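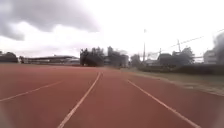
Track & Field Basics

Walking and Running on a Public Track: Questions We Keep Getting

By Darcy Pryor
2024-02-14

Search the FAQ Type a word or phrase Go

I have been answering mail about running tracks for longer than I planned to. Most of the questions come from grown-ups who have moved off the sidewalk and found the lane lines confusing. Most of the advice they were given before writing to me is half right. I've tried to mark which half.

Is it really easier on the knees than pavement?

Maybe. It feels softer underfoot, and plenty of people tell me their shins are happier. I'd be careful about going further than that. A track also has you turning the same way over and over, which a road doesn't, and I've heard from as many people with a cranky left ankle as people with a cured right knee. Try it for a couple of weeks. If it feels good, keep going. Anyone who promises you more than that probably has shoes to sell.

Which lane am I supposed to use?

The usual custom is that the inside lane is for people running hard and the outside lanes are for walking and warming up. Some tracks post the opposite because they want to spare the inside lane, where the surface wears out first. Read the sign at the gate. If there isn't one, stay out of the inside lane unless you're moving fast, and look behind you before you change lanes.

If you have the whole place to yourself, use whichever lane you like. I get stern letters about this and I don't agree with them.

Do I have to go counterclockwise?

On most tracks, yes, when other people are there. At Tellurau, the park where I do my own laps, the direction gets switched now and then, and people who haven't noticed will glare at you for being correct. Look at what everyone else is doing and join in.

How far is one lap?

On a standard outdoor track, one lap of the inside lane is 400 meters. So 5 laps is 2000 meters. Two things go wrong here. Older tracks may have been laid out in yards, and small school tracks may be no standard size at all. The other thing is your lane. Every lane you move outward makes the lap longer, by a little over seven meters each time on a typical track. A person who walks the outside lane and counts it as 400 is cheating himself, if that's a thing that matters to him.

My watch says I went farther than that. Who's right?

The paint. A watch takes a guess at your position again and again and joins up the guesses, and it does that badly on a bend. A reader sent me a printout from her Vik watch giving a Tellurau workout as 3818 meters. She'd counted her laps in the inside lane and it should have come to 3600. Some watches have a track setting where you enter your lane. It may help. I still count laps on my fingers.
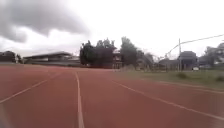
Lane lines running up the track, with the grass to the right.

Why do the lanes start in different places?

Because the outside lanes are longer around the bends, and in a race where everyone stays in a lane the starts have to be moved up to make it fair. That's the stagger. You can ignore it for exercise. If you want to run an honest lap in an outer lane, find that lane's own 400 start and finish at the common finish line.

What do all the other marks mean?

Less than you'd fear. Starts, relay zones, hurdle spots, places where runners may leave their lanes. Colors are supposed to follow a system, but schools repaint on a budget and I wouldn't bet on it. I've also been told with great confidence that any broken line marks a place to pass. I've never found a rule that says so, and a coach who repeated it to me couldn't find one either.

Should I stay off it after rain?

A synthetic surface in decent shape drains well and grips fine. Painted lines can be slicker than what's around them, so don't plant your foot on one in the middle of a turn. Cinder and dirt are another story, and you should give those a day. A gray sky alone is no reason to stay home. Thunder is.

Do I need spikes?

No. The Pidodier catalog will sell you a pair for $79 and they won't do a thing for somebody walking laps before work. Many public tracks limit spike length or don't allow them at all. Wear the shoes you have.

Can I cut across the grass?

Ask. At a school the infield is often off limits, and in March, when it's soft, I'd leave it alone even if it's allowed. If you're crossing the track itself to get there, look both ways. Runners are quieter than you think.

Isn't it boring?

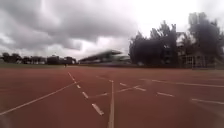
Marguerite writes that I have always been too gloomy on this point, that she finds laps restful, and that not having to watch for cars or plan a way home is worth any amount of sameness.

Fair enough. I think it's boring. I go anyway, mostly for the flat ground, and I change direction when I'm alone. A friend swears by the Itell lap counter, which beeps each time around. That would finish me off.

Can I bring a stroller or a dog?

Strollers, usually, in the outside lane. Dogs, usually not. Check the rules where you are, and check them again next season, as they do change.

Contact the editor | © 2024 Darcy Pryor | Back to top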